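Dos brazos y una pila de ordenadores viejos

El taller compartido de Orkcombe ocupa la planta baja de una antigua imprenta y abre por las tardes, de cinco a once. Al fondo, pasada la zona de carpintería, está la mesa de Olau. Así se llama el proyecto que una de las socias del taller lleva adelante desde hace algo más de un año: un puesto robotizado para desmontar ordenadores de sobremesa y recuperar las piezas que todavía se pueden usar. Prefiere que no aparezca su nombre. Trabaja de día en el mantenimiento de ascensores y no quiere que sus clientes la llamen para preguntarle por ordenadores.

Hablamos con ella un viernes por la tarde, sentados en dos taburetes junto a la máquina de café. Lo primero que aclara es que no empezó por interés en la robótica.

«Empecé por los ordenadores. Una gestoría de la zona cerró y nos dejó 27 torres en la entrada. Las abrimos a mano entre varios y tardamos tres fines de semana. Cuando terminamos, yo tenía los dedos llenos de cortes y una idea bastante clara de qué partes del trabajo eran siempre iguales».

Esas partes, explica, son las que ahora intenta dejar en manos de la máquina: soltar el disco, sacar la memoria, retirar las tarjetas y colocar cada cosa en un sitio conocido. Lo demás sigue siendo manual. La tapa lateral la quita ella. Los tornillos oxidados, también. El equipo llega abierto a la mesa y siempre tumbado de la misma manera.

La mesa fue lo primero que compró. Había probado con un tablero de madera atornillado a dos caballetes, y cada vez que el brazo frenaba se movía todo unos milímetros. «Con la madera perdía la posición en una tarde. Calibraba, hacía diez movimientos y ya no coincidía nada. Pensaba que era el programa y estuve semanas buscando el fallo donde no estaba». La mesa actual es de aluminio ranurado y viene de un almacén de maquinaria de segunda mano, Sabbagh, que vaciaba una nave. Le costó menos que el transporte.

El brazo llegó después, por la misma vía. Lo encontró sin garantía y con un cable de la muñeca dañado. Lo cambió ella misma siguiendo el manual de servicio, que es en lo que más insiste cuando le preguntan por dónde empezar. «Si no hay manual de servicio, no lo compres. El precio da igual. Un brazo sin manual es un perchero».

El programa se llama Vuswood y lo escribe con otros dos socios del taller. En origen era un guion que repetía posiciones grabadas: se llevaba el brazo a mano hasta un punto, se guardaba y se pasaba al siguiente. Hoy esas posiciones siguen existiendo, pero cada una se corrige con una medida que se toma al principio, cuando el ordenador ya está en su sitio. Reconoce que la corrección funciona bien en horizontal y regular en altura.

«En horizontal tengo margen, las guías perdonan un poco. En altura no. Si bajas de más, empujas la caja contra la mesa y se desplaza. Si bajas de menos, cierras la pinza en el aire y el programa cree que lleva algo».

Para lo segundo añadieron una comprobación de apertura: si los dedos se cierran más de lo que mide la pieza, la secuencia se para y suena un aviso. El aviso es un timbre de bicicleta accionado por un servo. Los de carpintería pidieron algo que se oyera con la sierra en marcha.
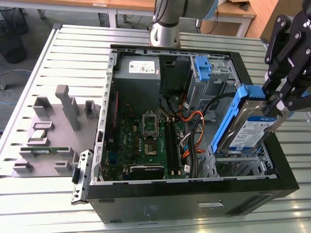 El disco duro es la pieza a la que ha dedicado más tiempo. En un sobremesa de oficina suele ir dentro de un soporte de plástico que entra y sale por unas guías, y esa es la razón por la que eligió este tipo de equipos para empezar. En el Dell que tiene sobre la mesa, el soporte es azul y recorre los lados largos del disco, de modo que los dedos de la pinza sujetan la unidad con el plástico puesto. «El azul me viene muy bien. Lo distingo yo y lo distingue el programa. Una guía metálica dentro de una caja metálica es otra historia, con los brillos». El disco pasa por encima del hueco con cierta inclinación, y esa inclinación le costó varios intentos. Si se mueve recto, explica, el extremo roza con el borde de la jaula; si se inclina demasiado, tropieza con los cables naranjas y rojos que van haciendo curvas hacia la placa.

Los cables son, según ella, el problema sin resolver. Las piezas rígidas están donde dice el plano. Un cable está donde lo dejó la última persona que abrió la caja, y eso cambia de un equipo a otro aunque sean del mismo modelo. De momento los aparta a mano antes de arrancar la secuencia. Ha probado con bridas, con un gancho impreso y con cinta de pintor. La cinta es lo que mejor resultado le ha dado y lo que menos le gusta enseñar.

«Viene gente al taller y pregunta si esto es automático. Les digo que es automático desde el segundo cuatro. Antes estoy yo con la cinta».

También los dedos de la pinza han cambiado. Los primeros eran de plástico impreso y se doblaban al apretar. Los sustituyó por placas de metal atornilladas, que puede desmontar y volver a combinar según la pieza. Va por la versión 5. Entre una y otra apenas hay diferencias de forma, dice; lo que ha ido corrigiendo es la longitud, porque con dedos cortos el cuerpo de la pinza chocaba con el reborde de la caja antes de llegar abajo.

Le preguntamos por la bandeja gris donde van las piezas. Es de lo que más contenta está, y habla de ella con más detalle que del brazo. La idea de dar a cada componente un alojamiento propio vino de la cocina, de un cajón de cubiertos. La memoria se apoya entre dos bloques, tumbada. Las tarjetas pequeñas tienen su hueco. Hay una pieza más alta, en ángulo, que al principio se partía por la base y que ahora imprime en otra orientación.

«La bandeja hace la mitad del trabajo. Si la pieza queda siempre igual, el siguiente paso no tiene que buscar nada. Cuando algo falla, casi siempre es porque he cambiado la bandeja y no he cambiado el número en el programa».

Cada alojamiento tiene una holgura de 8 décimas. Empezó con dos y las memorias se quedaban atascadas a media altura. Con un milímetro entero bailaban. La cifra salió de imprimir la misma pieza muchas veces a lo largo de marzo, y reconoce que alguien con más experiencia habría llegado antes.

De la memoria hay una cosa que quiere dejar dicha, por si le sirve a otro. Las pestañas de los extremos hay que abrirlas antes de tirar, y el brazo las abre empujando con la punta de un solo dedo. Al principio usaba la pinza cerrada y presionaba demasiado; rompió dos pestañas en una placa que por suerte ya no arrancaba. Ahora baja despacio y se detiene cuando nota resistencia. El movimiento completo, con las dos pestañas y la extracción, dura unos 27 segundos. A mano se hace en tres.

Esa comparación le parece justa y no la esquiva. Una persona con práctica es mucho más rápida y seguirá siéndolo. «Si lo que quieres es vaciar una furgoneta de ordenadores, llama a cuatro amigos y compra pizza. Esto lo hago para aprender y porque me gusta. Si algún día deja las piezas ordenadas mientras yo ceno, mejor».

El procesador queda fuera por ahora. La palanca del zócalo exige un movimiento en arco con fuerza, y ella no se fía de la muñeca reparada. Lo saca a mano y lo guarda aparte, en una caja antiestática. Tampoco toca las fuentes de alimentación con la máquina. Las retira al final, con el equipo desenchufado desde el día anterior, y no las abre. En el taller hay una norma escrita sobre eso, anterior a Olau, y le parece bien.

Sobre seguridad es igual de concreta. El brazo trabaja a velocidad reducida siempre que hay gente en la sala. La seta de emergencia está en el lado por el que se entra a la mesa, a la altura de la cadera, y antes de ponerla hizo que la pulsaran todos los socios con los ojos cerrados para ver si la encontraban. Dos no la encontraron y la movió. Lleva los discos recuperados a borrar antes de reutilizarlos – los que no superan la prueba de superficie se taladran, y para eso sí usa la columna de carpintería.

Lo que se aprovecha se monta otra vez. Del primer lote salieron equipos para un local de ensayo y para la propia oficina del taller, donde uno de ellos hace ahora las facturas. Las memorias sueltas se regalan a quien las pida. Tiene una lista colgada junto a la puerta con lo que hay, y la actualiza cuando se acuerda.

El siguiente paso es hacer el camino contrario, es decir, que la máquina coloque una pieza en su sitio además de sacarla. Ya ha hecho pruebas con el disco. Meterlo es más difícil, cuenta, porque al sacar una pieza las guías llevan el movimiento y al meterla hay que acertar con la entrada. Piensa copiar lo que hace ella con la mano sin darse cuenta: apoyar primero una esquina, buscar el borde y solo entonces empujar.

«Me grabé metiendo discos para ver cómo lo hacía. Yo creía que iba directa y no. Siempre toco antes el lateral. Siempre. Así que el brazo también va a tocar el lateral».

Los archivos de la bandeja y de los dedos están en el ordenador de la entrada del taller, en la carpeta de Olau, y cualquier socio puede copiarlos. Los de Vuswood todavía no los reparte. Quiere antes traducir los comentarios, que están escritos a medias en tres idiomas, y quitar las posiciones que apuntan a una estantería que ya no existe.

A las nueve menos cuarto se levanta, apaga la cafetera y vuelve a la mesa. Le queda por probar un cambio en la altura de aproximación y quiere hacerlo antes de que enciendan la lijadora.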